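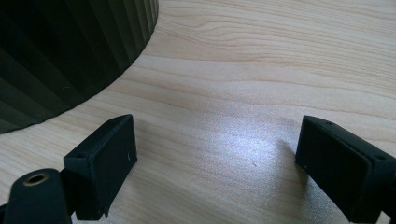

教会の鐘を鳴らすのに腕力は要るのか。

要るのは最初に鐘を上げるときくらいで、あとはロープの戻りに合わせて手を動かすだけなので、力の弱い人でも鳴らせる。

2023年1月20日(金)

夜、鐘の練習。帰ってから書いている。

上の問いは、昼に職場で聞かれたもの。同僚に今夜は何をするのかと聞かれて、鐘の練習と答えたら、腕が太くなるだろうと言われた。太くはなっていない。始めてから変わったのは、右手の人差し指の内側が少し固くなったことと、金曜の夕飯が早くなったことくらいだ。

朝は霜。車の窓を削るのに時間がかかり、バスにした。バスは遅れた。仕事は普通。昼は昨日の残りのレンズ豆のスープと、端のほうが固くなったパン。午後に会議が一つあり、長かった。書くことはない。

五時過ぎに帰宅。卵とご飯と、冷凍のほうれん草を食べる。練習の前に食べすぎると、バックストロークで腕を上に伸ばしたときに苦しい。先月それで失敗したので、今は軽くして、帰ってからもう少し食べる。

靴は底の平らなものに替えた。前に厚底の靴で行ったら、ロープの端が足元に落ちる位置の感覚が違って、やりにくかった。マフラーは塔の下で外す。ロープに巻き込まれると危ないと最初の日に注意されている。

アヴンソープの教会の塔は、入口が北側にある。冬は日が当たらないので石段の下のほうがずっと湿っている。螺旋階段は狭く、途中で人とすれ違うことはできない。上る人は下から声をかけて、返事がなければ上る。手すりの代わりに太い縄が一本、柱に沿って下がっている。今日はその縄が冷えていて、手袋をしたまま握った。

鐘を鳴らす部屋は階段の途中にある。鐘そのものはさらにその上で、間に床が二枚ある。だから鳴らしている間、自分の鐘は見えない。見えるのは天井の穴から下りてくるロープだけだ。これは始める前に知らなかったことで、今でも少し妙な気がする。自分が動かしているものを、動かしている間は一度も見ない。

鐘は六つ。いちばん小さくて高い音のものがトレブル、いちばん大きいのがテナー。テナーの重さは三百六十六キロだと、部屋の壁の額に書いてある。イギリスの鐘の重さは普通はハンドレッドウェイトで書くのだが、キロのほうも誰かが後から鉛筆で書き足してある。四番の鐘がいちばん古くて、1724年の鋳造。ほかのはそれより後で、二番と三番は一度溶かして鋳直したものだという。四番は音が少し暗い。並べて鳴らすと、三番から四番に下がるところで色が変わるように聞こえる。私はこの音が好きだが、嫌う人もいる。

今夜来たのは、リース・マクファーソン、ヴィヤ・レピク、パクヘイ・ライ、スア・オム、イスル・キ、私。ちょうど六つの鐘が全部鳴らせた。先週は風邪で休みが多く、四つだけで鳴らした。四つだと間が詰まって、かえって忙しい。

部屋の暖房は電気の細いもので、壁の高いところについている。頭だけ暖かくて足が冷たい。リースは鍵を開ける役なので早く来てつけておいてくれるのだが、今夜の寒さには足りなかった。最初の一時間は上着のままやった。上着だと肩が引っかかる。途中で脱いだ。

まず鐘を上げる。下を向いて休んでいる鐘を、少しずつ大きく振って、口が上を向くところまで持っていく。これだけは体を使う。私は二番を上げた。ロープの余りを左手に輪にして持ち、振れが大きくなるにつれて一つずつ放していく。放すのが早いとロープがたるむし、遅いと手が上に持っていかれる。今日は一回、輪を二つ一緒に放してしまって、ロープが床で蛇のようになった。ヴィヤが横から「そのまま、そのまま」と言ってくれたので、続けて引いているうちに戻った。

それからラウンド。高いほうから順に、一、二、三、四、五、六と下りていくだけの、いちばん基本の鳴らし方だ。基本だが、今日の出だしは揃わなかった。全員手が冷えていたせいもあると思う。五番のイスルがいつも少し早く、六番のリースがそれを待って間を空けるので、五と六の間だけ穴があく。リースが鳴らしながら「五番、もっと上で待って」と言った。

「上で待つ」というのが、習い始めた頃はまったく分からなかった。鐘は口を上に向けて、ほとんど立った状態で釣り合う。その釣り合いの手前で少し長く置いておけば遅くなり、置かずに引けば早くなる。速さを変えるのは引く強さよりも、釣り合いのどこまで行かせるかで決まる。言葉で書くとこうなるが、手で分かるまでに私は去年の春から秋までかかった。今でも、分かっている日と分かっていない日がある。今日はその間くらいだった。

釣り合いを越えると、木の棒が受け止める。ステイという、鐘の枠に付いた棒で、強く当てると折れる。折れたら鐘が止まらなくなるので、手を放して壁際に下がること、と最初に教わった。私はまだ折っていない。パクヘイは十一月に折った。大きな音がして、ロープが天井に吸い込まれるように上がっていった。怪我はなかったが、本人はその後しばらく三番を避けていた。今夜は自分から三番に立った。特に何も言わなかったし、こちらも言わなかった。

ラウンドのあとはコールチェンジ。リースが番号を呼ぶたびに、隣り合う二つが入れ替わる。「二番、三番のあとへ」と呼ばれたら、私は三番のあとに鳴らす。三番は私の前にいた鐘のあとにつく。その外側の、次の鐘を鳴らす人も、今までと違う相手のあとを追うことになる。つまり二つが替わると三人の相手が変わる。私は自分の番号が呼ばれたときは間違えないのだが、呼ばれていないのに相手が変わるときに聞き逃す。今日も二回やった。呼ばれた番号を聞いてから頭の中で並びを作り直していると、もう次の順番が来ている。

ヴィヤは、並びを全部覚えようとするな、と言う。自分の前が誰かだけ持っていればいい、と。ヴィヤは四十年近く鳴らしている人で、教えるときの言葉が少ない。たまに説明が抜ける。それで私は家に帰ってから本を開いて、抜けたところを埋めることになる。今夜もそうした。

休憩。リースが魔法瓶の紅茶を出し、私は昨日焼いた生姜のビスケットを持っていった。焼きすぎて固く、紅茶に浸けると具合がよかった。スアは甘いものを食べないので、塩のクラッカーを自分で持ってきている。

休憩の間に、ロープの話になった。三番のロープが、滑車に当たるところで毛羽立っている。去年の夏に一度つないだところのすぐ下だ。見積もりはイマッハという店から来ていて、一本替えるか、六本まとめて替えるかで値段がだいぶ違う。まとめて替えると1000ポンドを超える。リースは三番だけでいいと言い、ヴィヤは全部を同じ時期の縄にしたほうが手触りが揃うと言う。手触りが揃うことにどれだけ値打ちがあるのか、私には判断できない。ただ今日、二番から四番に移ったときに、四番の縄だけ硬くて握りにくいとは思った。結論は出なかった。来週、もう一度上まで行って見ることになった。

スアは二月にパジュへ一か月帰るそうだ。お母さんの引っ越しの手伝いだという。その間は五人になる。五人なら五つで鳴らせばいいし、テナーを抜けば音の並びは少し落ち着かないが、できないことはない。パジュには鳴らせる塔はないと言っていた。お寺の大きな鐘なら近くにあるが、外から丸太で突くもので、まったく別の動きになる。日本のも同じだと私は言った。子供の頃、大晦日に祖父に連れられて突きに行ったことがある。順番を待つ列が長くて、足先が冷えて泣いた。突いたときの音のことは覚えていない。覚えているのは、終わってからもらった甘酒が熱くて飲めなかったことだ。

そういえば、こちらに来たばかりの頃は、教会の鐘が音楽にならないのが不思議だった。旋律がなく、ただ順番が少しずつ入れ替わっていくだけに聞こえた。実際に順番を入れ替えているのだと知ったのは、ずっとあとのことだ。知ってからは、道を歩いていても聞いてしまう。日曜の朝、買い物の途中で、いま誰かが遅れた、と思うことがある。

休憩のあと、プレーンハント。今夜の練習ではこれがいちばんやりたかった。一つずつ後ろへ下がっていき、いちばん後ろで二回打ち、また一つずつ前へ戻り、先頭で二回打つ。五つの鐘がそれをやって、テナーはいつも最後に打つ。私はトレブルに立った。

後ろへ下がるときは、一回ごとに少しゆっくり。前へ戻るときは、一回ごとに少し早く。後ろで二回打つときと先頭で二回打つときは、普通の間隔。紙の上では線を引けばすぐ分かる。私は台所の壁にその線を貼ってあって、湯が沸くのを待つ間に指でなぞっている。

一回目は下がるところまではよくて、戻りが遅れた。前へ戻るときは、鐘を高く上げすぎないうちに引かなければならない。それが怖くて、どうしてもいつもの高さまで行かせてしまう。リースが止めて、「スタンド」と言って、全員が鐘を立てた。リースは私に、戻りのときはサリーを少し上のほうで握れと言った。サリーは縄の途中にある毛のふくらんだところで、うちの塔のは赤と白と紺の縞だ。握る場所を手の幅の半分だけ上にする。たったそれだけで、鐘が上がりきる前に手が止める形になる。

二回目は戻りも間に合った。そのかわり、先頭の二回を忘れて一回で下がり始めてしまい、イスルとぶつかった。ぶつかるというのは、二つの音が同時に鳴ること。下で聞いている人には一つ足りないように聞こえる。イスルは悪くない。

三回目で、最後まで行った。ラウンドに戻ったとき、リースが「ザッツ・オール」と言った。ハントが一通り終わったという合図で、褒め言葉とは違うのだが、少し嬉しかった。間隔はきれいではなかったと思う。四番のところで毎回少しもたついた。それでも順番は合っていた。

そのあと、ヴィヤとリースとパクヘイたちがプレーンボブをやる間、私は外れて椅子に座って見ていた。トレブルは代わりにスアが引いた。座っていると、ロープの動きがよく見える。上手な人のロープは、上がるときも下がるときも同じ線を通る。ヴィヤのはほとんど音もしない。パクヘイは途中で一度迷って、ヴィヤが顎で方向を示した。それで戻った。ああいうことができるには、自分の鐘のほかに人の順番まで頭に入っていないといけない。前が誰かだけ持っていればいいと言う本人が、全部持っている。

イスルも見ていて、紙に線を書きながら、これは編み物の図に似ていると言った。編み目の記号表と同じで、一段ずつ読むより、一目がどこへ行くかを追ったほうが早いのだそうだ。私は編み物をしないので、そうなのかと思っただけだった。

最後に鐘を下ろした。上げるときの逆で、だんだん振れを小さくしていく。終わりのほうは全員の音がとても速く詰まって、それがふっと止まる。今日は四番が一打余分に鳴った。私だった。下ろすときは四番に替わっていたのだ。

九時に塔を下りた。階段の明かりがまた一つ切れていて、リースが懐中電灯で下から照らしてくれた。外はもう霜が下り始めていて、墓地の間の小道が滑った。スアとイスルはヴィセントの角まで一緒に歩いて、そこで別れた。ヴィセントは先月から改装で閉まっていて、窓に紙が貼ってある。開いていればパイを食べて帰れたのだが。

帰って、残りのスープを温めて食べた。それから本で「戻りの間隔」のところを読んだ。ヴィヤの言葉が足りなかったのは、後ろで二回打つうちの二回目が、もう戻りの準備になっているという点だった。そこで次の高さを決めておかないと、次が間に合わない。来週これをリースに確かめる。

右の肩が少し張っている。力を入れすぎている証拠だと思う。昼の同僚には力は要らないと言っておいて、本人は入れている。

明日することを書いておく。バスの定期の更新。生姜を買う。手袋の穴。母に電話、時差があるので午前中に。ハントの線を五つから六つのものに書き直して台所に貼る。

日曜は礼拝の前に鳴らすので、九時半に塔の下。リースから、二番でいいかと帰り際に聞かれた。いいと答えた。トレブルでもよかったが、人前ではまだ二番のほうが落ち着く。

風呂は明日にする。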